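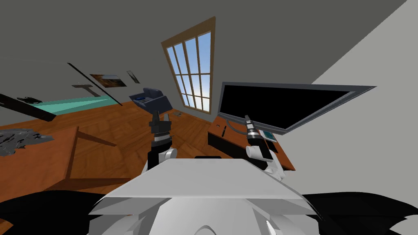 Horkgate: progress report to the Urent fund
2021-08-27

Dear all,

Thank you once again for your patience over the summer, and for the very kind notes that came back after our last report. We have had a busy few months on Horkgate, and I am glad to say that most of the news is good, though there is one part of the plan we would like to talk to you about, and I have left it for the end.

You will remember that we set out to learn how a person can best show a two-armed robot an everyday household job by steering it from a distance. In the spring we were still building the living room in the simulator. It is now in daily use, with the armchair, the wooden table, the window and the television over its low cabinet, and the small things lying on the cabinet are the ones we practise on most. The floor took far longer than it should have done. The parquet looked lovely from the start, but the arms would not rest a hand on it without shivering, and we lost a good part of the spring to that.

Recording the demonstrations

We promised you 400 demonstrations by the end of this stage and we have them, all recorded in the simulated room. Each one is a complete attempt by a person working both arms through the hand controllers, and we have kept the clumsy ones as well as the smooth ones. We had meant to throw the clumsy ones away. Having watched a good many of them back, we think the way people recover from a poor grasp is worth teaching too, so they are labelled and stored alongside the rest.

New operators now have 40 minutes of practice before anything is saved. It used to be much less, and people were telling us (quite fairly) that they were still finding out which way the wrist turned when the recording began. The tasks near the television remain the hardest. It is difficult to judge how far forward the right gripper is, and several operators asked for a second view from the side. Latuheru, our recording software, can now show one, and it has been very well liked - I only wish we had asked earlier.

What the robot learns from it

Our first training runs used single-arm tasks only. The robot picks up and puts down small items on the cabinet quite dependably, provided they start somewhere near where the operators had them. Move them well along and it becomes hesitant. Tasks that need both arms at once are a good deal weaker, and I would not want to show them to visitors yet. We are changing how the two arms' movements are lined up in the recordings and will train again once that is done.

Spending and the plan from here

We are within budget on staff time and a little under on equipment, having managed with 2 sets of hand controllers when we had allowed for more. The move to the real robot at Stirkus was due to begin next month. We would like to ask your agreement to start it in November, so that the two-arm recordings can be put right first. There would be no extra cost to the fund. If you would rather we kept to the first date, we can begin with the single-arm tasks and bring the others in later, but we do think the wait would be well spent.

A revised timetable is with your office, and we would be very happy to go through it by telephone whenever suits.

With warm thanks from all of us,

The Horkgate project team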